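News from the Narkirwood tea corner

Hello again everyone, and thank you for all the kind messages after the last newsletter, which I am still working my way through (if I haven't answered yours, please don't think it went astray, I am simply slow). I promised a proper word on the tea corner this time, so put the kettle on and bear with me.

Those of you who come in on a Friday will know that the walls have been the talk of the place. The jungle paper went up over Easter, pink behind and full of elephants and big teal leaves, and I will admit I was one of the doubters when the sample first came round. I had rather hoped for a quiet cream. Well, I have been won over completely! The elephants are drawn as if somebody had sat down with a very sharp pencil and a free afternoon, every wrinkle in place, and the small ones love hunting for the animals in the leaves. There is a rabbit sitting up with its ears tall, another one half hidden, and a little bird with round eyes that I took for an owl, though Jin-sol Heo's youngest has told me very firmly that I am wrong and has so far refused to say what it is instead.
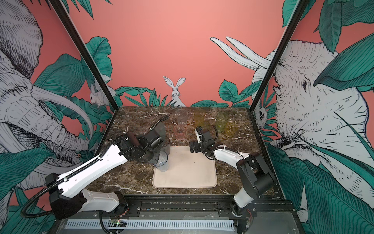

Now, cups. We have ended up with such a mixture over the years, what with the odd ones left behind after parties and the box that came to us from the Skála room when they closed their kitchen, and I know that some of you would like to see a matching set. I am fond of the muddle myself. A clear cup next to a pale pink one looks cheerful to me, and it does mean that people remember which one they were drinking from. All we ask is that cups go back behind the beige tray when you have finished with them and given them a rinse, so the tray itself stays free for carrying things through to the Olach room. It has picked up a few scuffs and specks along the way, as trays do, but it has nice rounded corners and I would be sorry to see it replaced.

A word about the dark marbled top as well. It is a lovely thing with all those white and tan veins, and it is also very good at hiding a spill, as my left sleeve can tell you. A quick wipe with the soft cloth before you go is plenty, and please leave the scouring pads for the saucepans.

The cup collection tin has now reached 153 pounds, which is wonderful, and we have agreed to put 20 of it towards biscuits and squash for the Pirkia afternoon in June. If you have a good recipe for something that can be eaten with one hand while holding a cup in the other, do pass it to Jin-sol, who is putting together the baking list and would be glad of anything without nuts.

And if anybody has lost a blue cardigan with a wooden button missing, it is on the hook by the back door.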